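2019-05-05

Bench room, continued from the tabletop pages. Delphine asked me to write this up properly this time, as my last entry was apparently two arrows and the word "fine," and she had to phone me to find out what I meant by it. Fair enough!

So, the oak-top table. Myrtle and I gave the top its second coat of the Trolico oil early on and left it alone through lunch. The first coat had gone on a bit heavy near the left end (my doing, I was talking) and it had dried slightly tacky, so I rubbed that part back with a 100 grit pad, wiped it down and started over on that patch only. It took the oil much better the second time. I still think we should have gone finer before the last coat, but Myrtle likes a bit of tooth in the surface so that paper doesn't slide around, and she is the one who will be writing at it.

Legs next. The black ones from Quintanilla are nice and slim, and I was worried they would feel spindly once there was any weight on top. Austra leaned on the middle with both elbows and declared it good, and then leaned on the corner, where there was a small wobble. One of the feet wanted half a turn. After that I couldn't get it to rock at all, and I did try, for longer than was strictly useful.

Height to the underside is 68 cm, which leaves plenty of room for knees and for the rolling drawers if we ever get them back from Lucinda H. The gap between the table and the wall came out at 810 mm. Lucinda Doucet would like a little more so that two people can pass with boxes, and I told her we could shift it after the plants are watered and everyone has gone home — moving furniture while people are working at the long bench never makes me popular.

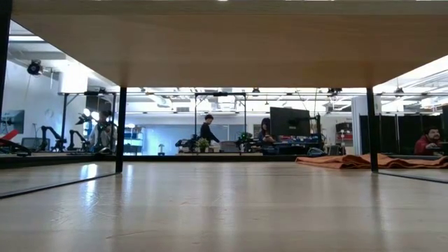

Oak table from below, looking through to the long bench.

The underside has had no oil yet, only a wipe. I would like to give it one thin coat so the top doesn't cup when the air gets damp, and there is enough left in the can for that. Pads under the feet as well, please, before anyone drags it across that floor.

Still to do: oil the underside, felt pads, ask Lucinda H. about the drawers, return the good clamps to Delphine.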